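Endadcombe seed swap outgrows the library and heads for the old feed store

If you have ever tried to squeeze past a wheelbarrow of seed potatoes in the reading room of the Endadcombe library, you will be glad to hear that the winter seed swap is moving. This December it will be held at the Duman feed store on the corner by the creek, which has been standing quiet since the family closed the retail side, and which has a good solid floor, two wide doors and more room than any of us know what to do with.

Doors open at 9 a.m. on Saturday and the swapping goes on until the tables are bare, or until 2 p.m., whichever comes first. Last year it was bare tables, and by a long way. Ona Vasiliauskas, who started the whole thing with a shoebox of bean seed and a card table, kept a tally of the packets as they came through the door, and the final number was 3,331. She has it written in pencil inside the lid of the original shoebox, along with the totals from every year before it, and she will show you if you ask her nicely (or even if you don't!).

"I thought we might see a few neighbors and a plate of cookies," she told me over her kitchen table, where she was folding envelopes the whole time we talked. "That first year I took home most of what I brought. Now I have to hide my own beans under the table if I want any left for myself."

The beans are worth hiding. They are a flat, cream-colored pole bean her grandmother grew, and they cook down soft enough to mash on toast with garlic and a little vinegar. I was sent home with a jar of the soup and I can report that it did not last until supper. Ona soaks them overnight, simmers them with a bay leaf and an onion cut in half, and doesn't add salt until the skins have started to give. Then in go carrots, a heel of cheese if there is one, and a big handful of kale from the bed by her back steps, which had already been through two frosts when I visited and was all the sweeter for it.
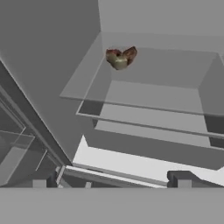 Two rounded lobes, one pale and one a deep reddish-brown.

New this year is a cooking corner, run by Vaida Hunt, whose squash and root vegetable suppers many of you will remember from the church hall. Vaida plans to cook only from things that can be grown from the seed on the tables, and she has set herself the job of ladling out 200 small cups of soup before noon. There will be a winter squash soup with sage, a beet and cabbage soup for the brave, and Ona's beans if Ona can be talked into parting with them. Cups are free, though there will be a jar out for the heating bill, and anything you can drop in it will be welcome.

Vaida is also bringing roasted roots for people to taste side by side, so you can decide what you like before you give it a whole row in your garden. She feels quite strongly about this. "People grow a parsnip because their father grew it, and they don't even like parsnips," she said. "Come and eat three kinds. Then go and get your seed." She roasts hers in a hot oven with nothing but oil and salt, cut thicker than you would think, and she leaves the pan alone until the edges go dark and chewy.

The rules of the swap are the same as ever, and they are gentle ones. Bring what you have saved, in envelopes or jars or twists of newspaper, with the name of the plant and the year you picked it written somewhere a person can read. Take what you will use. If you have nothing to bring, come anyway, and maybe bring something next time. The Clundano growers' club is making up 100 starter envelopes for children, each with peas, radishes and a sunflower, and those will be on the low table just inside the door where short arms can get at them.

For the keen ones, there will be 3 short talks in the back room, starting at 10 a.m. The first is on cleaning tomato seed without stinking up the kitchen, the second is on keeping squash varieties from crossing when your neighbor's patch is just over the fence, and the last, which I am looking forward to most, is on garlic. It isn't too late to get garlic in around here if your ground hasn't frozen hard, and there will be heads for sale from the Vistarov place up the valley, both the purple-striped kind and the big mild white ones that are so good roasted whole and squeezed onto bread.

Parking is in the gravel lot behind the store, with the spaces nearest the ramp kept for anyone who needs them. The building is heated, but those wide doors will be opening and closing all morning, so wear a sweater. Dogs will have to stay home this time on account of the soup.

Anyone who can lend a folding table or a slow cooker should leave word at the library desk, where there is a sign-up sheet next to the returns slot. Pie is also being accepted, and I have already put my name down for an apple one.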